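Three Hours in the Mill Room

I almost didn't go. It was raining, the parking lot at the county museum is tiny, and I'd already told myself the new exhibit on the Kragh woolen mill would be a few blurry photos and a loom. Well, I was wrong, and I stayed until they started switching off the lights!

The show is called "Piecework" and it's up through October. It covers the strike of 1911, when 481 people walked out over a cut in pay (my great-grandmother was one of them, or so the family story goes – she would have been fifteen). Iestyn Bellis put it together from union minute books, letters, and the company's own payroll ledgers. The ledgers got me. Page after page of names in brown ink, then a week where almost every line is blank.

There's a listening corner too, with 73 recorded interviews made in the seventies. You sit on a hard little bench and pick one. I picked Tomos Dafis, a dyer's son, who spends nearly ten minutes on what the river looked like on a blue day and what his mother said about it. I laughed out loud and a woman next to me took her headphones off to ask which number it was.

My one complaint is the labels. The type is small, and the panel on the evictions is stuck in a dark corner behind the door, where I walked right past it the first time. That panel ought to be in the middle of the room. It has the letter from the mill office giving families four days to leave, and I read it twice.

I didn't find my great-grandmother in the ledgers, by the way. There's a "M. Gronow, spinning" who could be a cousin, and the woman at the desk gave me a form for the archive. I'm going back with my uncle Prys, who remembers all the married names and will want to argue with the map.

Admission is free, and the upstairs is closed on Mondays.

Recent posts
- Soup, again
- The chapel roof and who paid for it
- Reading my uncle's war letters

This site uses cookies. OK

Contact | © 2023 | Back to top

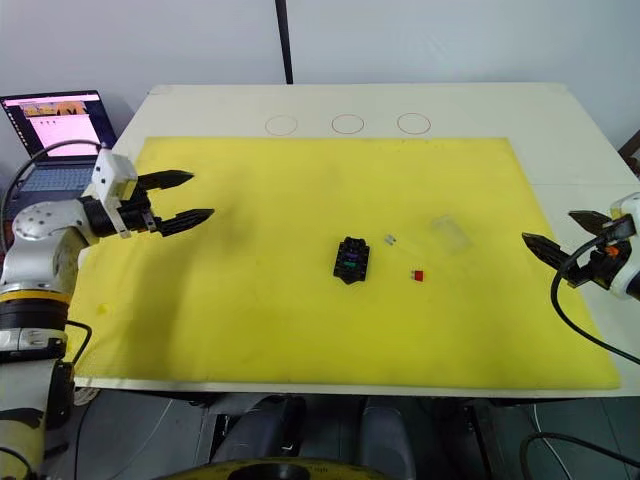

Yellow mat and three red circles on a white table.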